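How to Start a Worm Farm on a Balcony

Posted 8/19/20

If you've been putting off composting because you live in a flat, please give worms a go! I've kept mine on a balcony at Medina through two summers and they are the easiest pets I've ever had. They eat the pumpkin skins, they don't bark, and the tomatoes have gone absolutely mad.

What you need

Two stacking tubs with one lid
A drill with a small bit
Newspaper or plain cardboard
A block of coconut fibre
Compost worms (not the ones from the garden, they like deeper soil)
A spray bottle

You can buy a ready-made kit. Mine is the Wimach stacker, a gift from my sister, and it does the job nicely, but my first farm was a pair of old storage tubs and those worms were every bit as happy.

Step 1. Drill the holes

Turn the top tub over and drill plenty of small holes through the bottom so liquid can drain out. Add a row of air holes up near the rim as well. The bottom tub stays whole, as it catches the liquid. Put a couple of bricks in it so the top tub sits up high and doesn't jam.

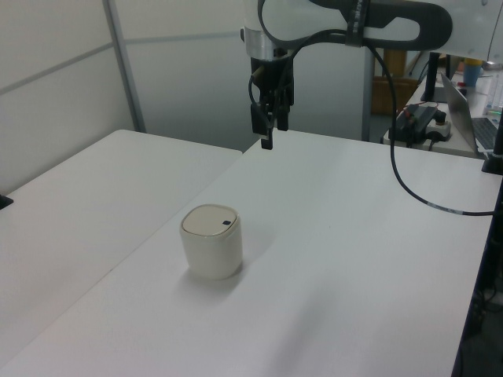

Step 2. Make the bed

Soak the coconut fibre in a bucket until it crumbles, then squeeze out handfuls. You want it to feel like a wrung-out sponge. Tear the newspaper into strips (great job for kids!) and mix it all together, then fill the top tub to a depth of 10 centimetres. Toss in a handful of garden soil too - worms use the grit to grind up their food.

Step 3. Move them in

Tip the worms gently on top and leave the lid off for a while with a light on nearby. They hate light, so they'll burrow down by themselves. Cover the bed with a damp sheet of newspaper and leave them alone for 3 days before the first feed. I know it's hard. I peeked constantly.

Step 4. Feeding

Start small, a cupful of chopped scraps at a time, and wait until most of it has gone before you add more. Mine love melon rind, tea leaves, lettuce and crushed eggshell. Go easy on citrus and onion, and leave out meat, dairy and anything oily. Smaller pieces disappear much faster, so chop everything up or freeze it first.

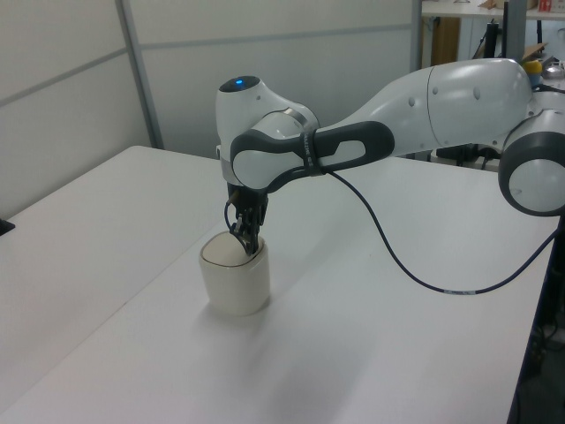
Step 5. Keep them cool

Heat is the big danger on a balcony. Find the shadiest corner you have, and on scorching days lay a wet towel over the farm or bring it into the laundry. From October I move mine against the south wall and check the bedding every morning. If it looks dry, a few squirts of water will fix it. If it smells sour, stop feeding, fluff the bed with a fork and mix in more torn cardboard.

Using the good stuff

Drain the bottom tub every week or so and water the liquid down until it's the colour of weak tea. Pour it on the soil, and keep it off leaves you plan to eat. The castings take a few months, and they are wonderful - dark and crumbly, with a smell like the bush after rain. I put a scoop under every seedling and my basil is now taller than the railing!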